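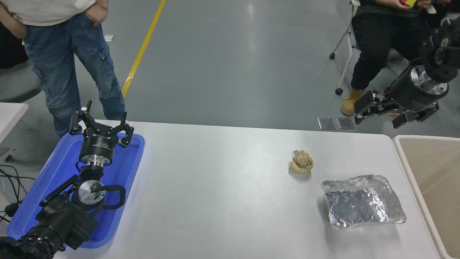

Wednesday, cell 2, foil and clay handling

Spent the morning on the new house rules for two-arm work, going through them line by line against what we do at the table. Nanami Tsuchiya has the Pritach draft and wants comments before it goes on the wall.

Rule 1, speed. Cap is 400 mm/s with anyone on the floor side. The config still said 900, left over from the Memodow job. Changed it and logged it.

Rule 3, the arm not in use. Draft says "parked", which could mean anything. Suggest: resting in its tray, gripper clear of the other arm's path, cables off to the side.

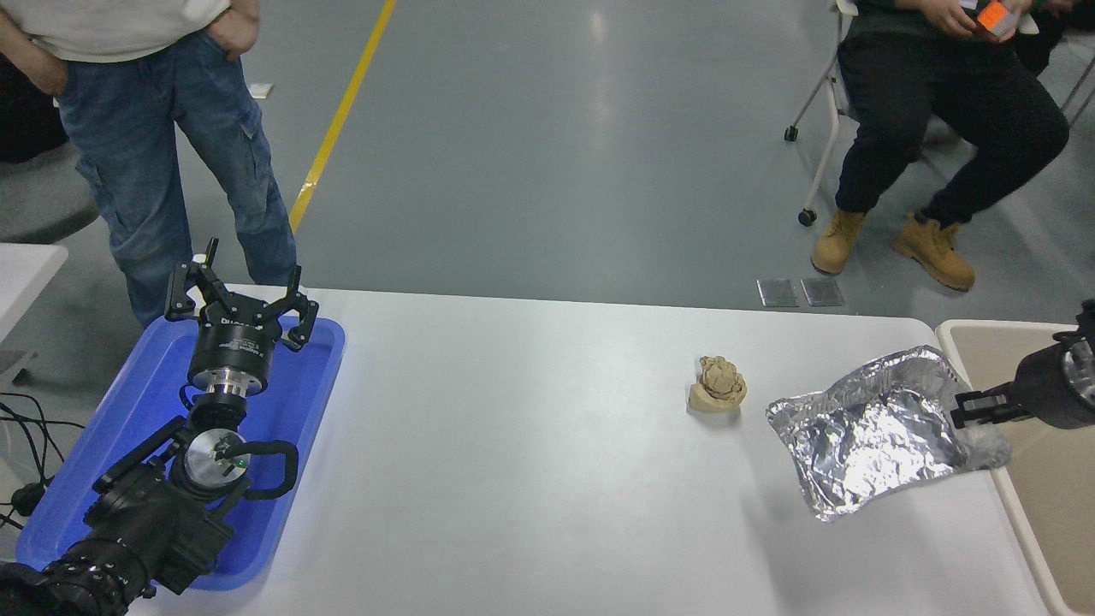

Right gripper at the end of the foil, left arm in the blue tray.

Rule 4, thin material. Foil gives hardly any force reading, so the contact stop can't be trusted on it. Grip force goes down to 16 N and someone watches every approach. Also wants a line saying the foil is replaced once it tears. 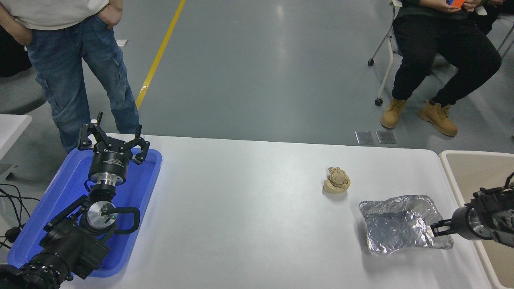 Same rule should cover the clay piece, as the petals won't take much either. I'd write "foil and other soft items" and be done.

Rule 6, people. The draft only says "stay back". Needs to say where from, and who holds the stop button.

Open: run 594 has no operator initials. Ask Nanami.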